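Jarkgate Community Kitchen - progress report, spring period
For: Pludow Fund, small grants desk
Covers work up to the end of May

Short version first. Kitchen is open, classes are running, we are behind on the evening program and slightly over on plumbing. No change to the end date. We'd like permission to move a little money between two lines, see Budget.

Building work

Floor done in March. Sink and drains took much longer than planned. The contractor opened up the wall and found the old waste pipe ran the wrong way under the hallway, so that had to be rerouted before the new counters could go in. Lost 2 weeks to that plus another few days waiting on an inspection slot. Passed on the second visit - first time the inspector wanted a shutoff valve moved to where it could be reached without a ladder. Fair enough.

Ventilation is in and working. It is loud on the high setting and people turn it off when they want to hear each other, so we've asked the installer, Kamel, whether there is a quieter fan that fits the same duct. Waiting on a quote. Will forward when it comes.

Still open: back door closer, one dead outlet by the pantry, paint in the hallway. Small stuff. None of it stops us using the space.

Daytime classes

Going well. The basic cooking course filled within a few days of posting and we had to start a waiting list. 30 people signed up across the first round, which is the number in the grant agreement, so that target is met early. Attendance dipped in the middle weeks (school break, we should of planned around it) and came back after.

What people asked for most was shopping on a tight budget and what to do with leftovers. Less interest in baking than we expected. We dropped one baking session and put in a second one on beans, lentils and rice, and that was the fullest class of the round. Recipe sheets now go out in large print. Translation of the sheets is half done, two languages finished and one to go.

Knife skills session ran over both times. Needs to be split in two next round.
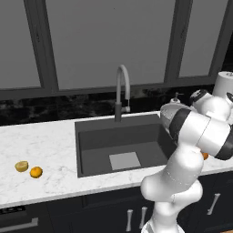
Evening program

Behind. The plan said evening classes would start in April and they did not. Two reasons: the plumbing delay pushed everything back, and our evening instructor took a full-time job elsewhere. We have readvertised and have good applicants, interviews are set up for early June. Realistic start is July. We think we can still fit all 8 evening sessions in before the grant closes, but there's no slack left if anything else slips.

One thing that would help is the building hours. Jarkgate center locks up at 9 pm and a 6:30 class with cleanup runs right up against that. We have asked for an extra half hour two nights a week. No answer yet.

Food supply

Fonora has been delivering produce every week since February. Quality mostly good. A couple of deliveries came late, after class had already started, and we had to run out to the store. Delivery window is now 8 am to 10 am and that seems to have fixed it. Onions, carrots and cabbage are steady, fruit is hit or miss depending on the week.

Dry goods we are buying in bulk and storing on site. Pantry shelving is nearly full allready, so no more bulk orders until the fall.

Budget

Plumbing came in over because of the rerouted pipe. Equipment came in under, mostly because we found the two stock pots and the mixer secondhand in good shape. We would like to move 40 percent of the unspent equipment money to building work, which covers the overrun, and hold the rest for replacements. Instructor pay is underspent for now because of the evening delay but we expect to use all of it by the end. Spreadsheet sent seperately with receipts.

Next period

Hire evening instructor. Finish the last set of translated sheets. Second round of daytime classes, sign-up opens in June. Follow-up calls to people from the first round - are they cooking more at home, what got in the way. Fan quote.

Need from you: yes or no on the budget move, ideally before the second round starts. Also please confirm whether the final report uses the same form as last year or the new one, we have both on file and they ask for diffrent things.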